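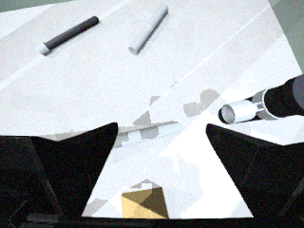 Preda releases synthetic tabletop package for gripper training

Preda has put its simulated manipulation package on general sale, ending a closed trial that began in November. The product, called Romance, supplies rendered tabletop scenes for developers of two-finger grippers who need training and test material before they have hardware time to spare.

The release contains 2635 scenes built from 173 object models. Most of the models are small items of the kind found on a workbench or desk: rods, cylinders, blocks and short tubular devices. Each scene is rendered from a viewpoint above the gripper, tilted toward the work surface, and comes with object poses, finger positions and a depth map.

Preda says the main change from the trial version is in lighting. Trial users had complained that the scenes were too clean, with even illumination and sharp outlines on every part. The new set includes overexposed surfaces, sensor grain, and pale objects placed on pale backgrounds, where the outline of a part may be visible only as a thin line of shade. Shadows cast by items outside the camera's view are also included. These can be switched off per scene, but they are on by default.

Occlusion is handled in a similar way. Fingers may cover one end of a part or the base of a block, and objects can extend past the image border. The pose label still describes the complete object in such cases, and a separate value gives the visible fraction. Users who want to exclude heavily hidden parts can filter on that value.

The package is sold in two forms. The scene archive is a download with fixed images and labels. The generator license adds the scene editor, which lets a customer import object models, set the range of light levels and change finger geometry. The editor accepts 13 gripper profiles at launch. Custom profiles can be added from a mesh file, although the fingers must be rigid. Soft and suction tools are not supported, and Preda has given no schedule for either.

Nosthorpe, an integrator of small-parts sorting cells, used the trial version to prepare a pick routine for pens and narrow tubes. The company reports that failed grasps on light-colored rods fell by up to 25 percent after the overexposed scenes were added to its training set. The figure comes from its own bench tests on a single cell – no independent measurement has been published. Nosthorpe also noted that reflective metal ends remained difficult, and that it still needed real images for final tuning.

Rendering speed depends on the customer's own graphics hardware. The editor runs locally and does not require a network connection after activation. Labels are written as plain text files, one per scene, with units in millimeters and degrees. Scenes made with the trial version can be opened in the new editor, but their lighting settings must be assigned again by hand.

Sales and support are handled by Brerndale, which also offers a paid conversion service for customers with older label formats. Prices are quoted on request. The scene archive is available now, and generator licenses are being issued in the order in which requests are received.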